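I got back from the Natberg open house last night with a tote bag, two pens and a sore back, so let me get this written before I forget the details. Some of you asked me to look at the two-arm tabletop kit they've been advertising, and that's where I spent most of my visit.

Getting there first. Natberg is out past Mavwood, in the old cannery buildings, and the signs are terrible. I drove by the entrance twice. Parking is free but it's gravel, so wear real shoes. They hand you a sticker with a number on it (mine was 153) and you wait by the coffee until they call your group. The coffee was good! The muffins were gone by the time I got near them.

The first stop was the assembly floor, which is smaller than I pictured. They build the arms in one long room and test them in another, and every arm runs for 48 hours before it gets boxed. I liked the test room a lot – a whole wall of arms waving at nothing, all slightly out of step. Our guide was happy to answer questions but got vague when I asked about spare parts. Somebody else in the group pushed on it and we got "most things ship within the week," so make of that what you will.

Then the demo hall, with several tables set up by different partners. Anozie had a sorting cell for small hardware, very fast, very loud, way out of my budget. Vidham was showing the software side, where you guide the arms through a job by hand and then have them repeat it. I tried this for maybe ten minutes and I was awful at it. My left hand kept doing whatever my right hand was doing. The woman after me got it right away, so it can't be that hard.

The tabletop kit was doing kitchen cleanup, and I hung around that table longer than anywhere else. You get two arms with grippers, the mounting frame, the cables and a year of the Vidham software. It all bolts to a normal table. Price on the sheet was $1,732 per arm as a show special, and the frame is extra, which I thought was a bit cheeky.
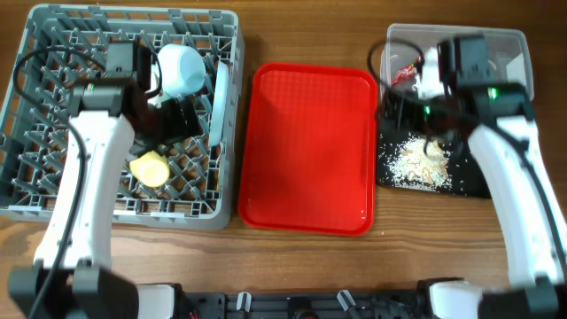 I asked about reach, and the sheet says 62 centimeters per arm, which should be plenty for my bench if I move the shelf. Setup is supposed to take an afternoon. Having put together their older single arm, I'd plan on a weekend and keep a good set of hex keys handy. The wrist cables still run on the outside in those big loops, same as on mine, and I do wish they'd tidy that up. I snag mine on everything.

What I'd want to know before buying is how the grippers do with little stuff over a long day. Cups and plates are one thing, but crumbs and bits of wrapper are what I'd want help with in the shop. They're planning a softer fingertip for July, sold separately, and I may hold out for that.

Food trucks were parked out back until two, cash only. Get the dumplings. I left my name on the list for a home trial and they said to expect a call in some weeks, so I'll post again if I get one.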